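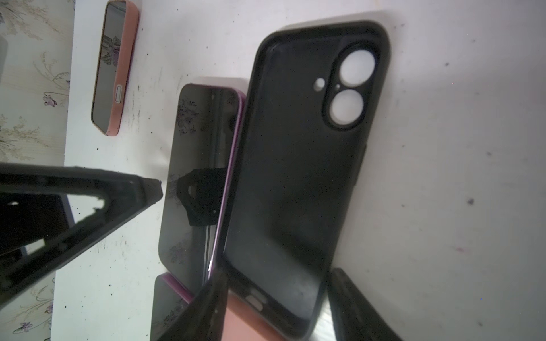 mudlark wrote:
I would still do this one by hand. Hold the arm by the wrist, push it through the move, record the joints and play it back. With a case and a phone you need to feel the corner go in, and you can't feel anything down a remote link.

Forum > Small Arms > Teaching and Demonstrations > Phone into case, two arms

I'm answering mudlark's post first as it's the one that got quoted most in the other thread. I did start out by hand. The trouble is that my hand and forearm were in every recording, right over the part the wrist camera needs to see. Play the joints back and you get the same path every time, so it only works if the case is lying exactly where it was before. I want it to cope with a case at any angle on the table, and that means the camera picture has to be part of the lesson. Remote control keeps me out of the view.

The task for anyone new: pick up a phone, bring it to an open case, get one end under the rim, then press the rest down. The cases are the soft sort with a thick raised edge. I've been stuck on the rim part since March.
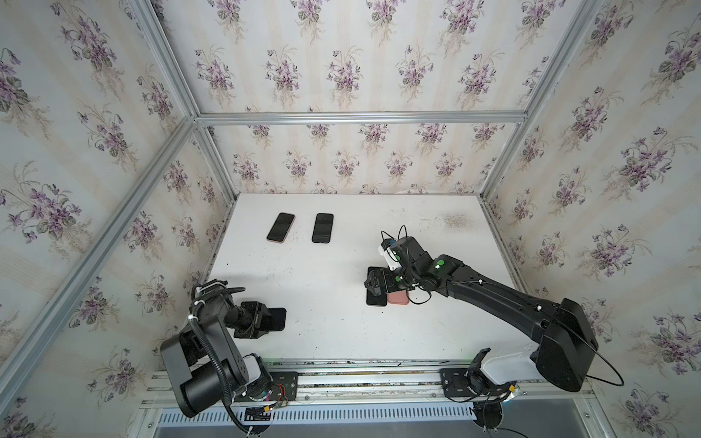
Posted by hobnail on 31st August

Set-up is two Vatum arms on one rail along the front of the table, each driven from a matching leader arm on the desk behind me. I move the leader, the arm on the table copies it. Recording is done in Ortner. There is a camera on the wrist and a fixed one looking over the whole table.

So far I have 73 demonstrations that I'm happy with. The pick-up has learned well. It goes to the phone, closes on the long sides and lifts. Where it falls down is the lowering. It comes in flat, lands on the rim and then pushes, and the case slides away from it.

What I do on the leader is tip the far end down first, hook it under, then roll the rest in. I know I do that every time. The policy seems to have averaged the tip away.

Questions:
1. Should I split it into two recordings, pick and seat?
2. Does anybody use the second arm to hold the case still, or is that making it harder?
3. Do the shiny screens matter? With the glass facing up I get the wallpaper and the fingers mirrored in them on the wrist camera.

----

fennel_gate replied:

On 1, no, keep it as one recording but stop dead for a moment above the case before you tip. If you flow from the carry into the tip in one smooth movement, the tip starts at a slightly different place each time and that's where it gets blurred. A short pause gives it a clear point. I had the same thing with lids.

On 2, yes, use the second arm. People avoid it as it's awkward to drive both leaders at once, but a soft case on a smooth table will always slide. You hold it with your other hand when you do it yourself.

----

mudlark replied:

Don't pause. Pauses are poison. You record a still arm, it learns to be a still arm, and then it sits there above the case and never comes down. I have watched that happen for a whole afternoon.

And I'll say again that the feel matters. hobnail says the case slides. A person guiding the arm by hand would notice the push building and back off. On the leader you notice when the case has already gone.

----

fennel_gate replied:

A second of pause is fine if you trim it after. I said a moment, I didn't mean go and make tea.

----

pelham_wires replied:

You can get a bit of feel back. Put a small amount of drag on the leader joints tied to the motor current on the other side. It's crude and it lags, but you can tell resting on the rim from dropping inside it. The Tastov leader handles have it built in if you don't fancy wiring your own. I don't use their arms, only the handles.

On question 3, reflections haven't hurt me as long as they vary. If every demonstration has the same pattern in the same part of the glass it may well learn to look for that. Move the phones about, turn some of them, change where the lamp is. I'd worry more about cases that have nothing in them. With a black one lying open on a white table the camera openings come out as bright white spots and they are the strongest thing in view. Mine went for those and ignored the rim. Once I had mixed in other colours it settled.

----

hobnail replied:

That might be part of it. A lot of my sessions use the black case and it does seem to aim off towards the camera end. I hadn't put the two together.

I tried the second arm this evening. Driving both is hard work. I kept the left one low with a finger pad against the side of the case and only moved it when I had to. My first few were bad and I've deleted them.

----

mudlark replied:

Why delete them?

----

hobnail replied:

They were failures. I thought the point was to show it the right way.

----

mudlark replied:

If the case slid and you recovered, keep it. That's the most useful recording you'll make. If you only ever show it clean ones it has no idea what to do after a slip. Delete the ones where you gave up.

----

fennel_gate replied:

I agree with mudlark on this, write it down somewhere.

I'd add that recoveries should start from different mistakes. Put the phone down a bit too far left on purpose, then lift and correct. Trim off the mistake itself and keep the correction, or it will copy the mistake as well.

----

sallow_tarn replied:

Different view from me. I think you simply haven't got enough. The group at Eltden had more than 3,000 before their seating was reliable, and that was a hard tray with a chamfer on it, nothing soft. Tricks with pauses are a way of putting off the boring bit.

----

pelham_wires replied:

They also had several people driving, all with different habits. One person with one habit needs far fewer. I got a usable seat out of 46, one arm holding and one pressing, always the same end first. It wasn't perfect and it was only one size of phone.

The consistent part is what counts. Choose an end. Charging port end first, every time, however the case happens to be lying.

----

sallow_tarn replied:

One size of phone is rather a large footnote.

----

hobnail replied:

I've not been consistent about which end. I've been going in with whichever end was nearer the gripper. Going through the recordings now, it's close to an even split, so that would explain it coming in flat.

Plan for the next lot: left arm steadies the case, port end first, black and pink cases mixed, phones shuffled between takes, short pause which I'll trim. I'll record 70 that way before I train anything. I'll keep the old set separate and see whether adding it back makes things better or worse.

mudlark, I'll do a handful by hand guiding as well and put up both sets of joint traces.

----

mudlark replied:

Good. Do the hand ones with the wrist camera running anyway, even if your arm is in the way. And check your finger pads, if they're worn smooth you'll be squeezing harder than you think.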